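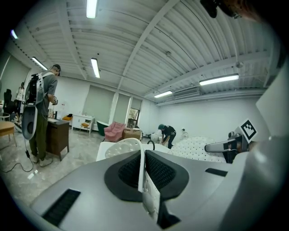 Rundidia Hand-Held Gripper

Teach a robot by doing the job yourself! Pick up the Rundidia, squeeze the trigger, and do the task the way you would do it any other day. The camera sits behind the fingers and sees what a robot's wrist camera would see, so what you record in the morning can go into training the same afternoon.

We build these in our own shop and use them every week, and we still get a kick out of watching a first-time user forget about the tool after a few minutes and just get on with the work.

What it does

The Rundidia records wide-angle video, the opening of the fingers, and the motion of your hand through space. Finger opening is read from the printed markers on the finger mounts, so there is no encoder cable to snag or replace. If a marker card gets scuffed, print a new one, slide it in, and run the two-minute check from the menu.

The lens is very wide on purpose. You get the fingers up close and most of the room behind them, and that background is what the tracking feeds on. Furniture, ceiling lights, door frames, all of it helps. Big bare walls are the one thing it doesn't love. If your space is very plain, put a few chairs or boxes around before you start.

Working with other people in the room

Several people can record in the same space at once, each on their own task. We do this all the time and it's a great way to fill a data set quickly. Give everyone enough elbow room, and keep loose cables off the walking path. People moving around in the background are fine as long as they don't fill most of the view for long stretches.

Good first tasks

Start with things that have a clear beginning and end. Moving a cushion from a chair to a table, tidying a desk, setting light objects upright. Soft things are more fun than you'd expect, and they teach the robot a lot about how hard to squeeze. Leave cloth folding for your second week (it takes two grippers and some patience).

Remote control with Prirno

Want to drive the arm live? The Prirno add-on turns the same hand tool into a remote control. Your hand moves, the arm follows, and the recording lands in the same format, so you can mix both kinds in one training set.

Details

Recording time per charge: 82 minutes
Finger sets included: 2
Spare marker cards included: 5
Rated finger pad life: 3,000 grasps
Export: Plondivus project folder, or plain video plus a motion file
Hands: left or right, no parts to swap

In the case

Gripper, both finger sets, spare marker cards, charger, wrist strap, hex key, printed quick-start card. The Prirno add-on and the Mercado carry pack are sold separately.

Finger pads are a wear part. Replace them as a pair and redo the marker check afterward.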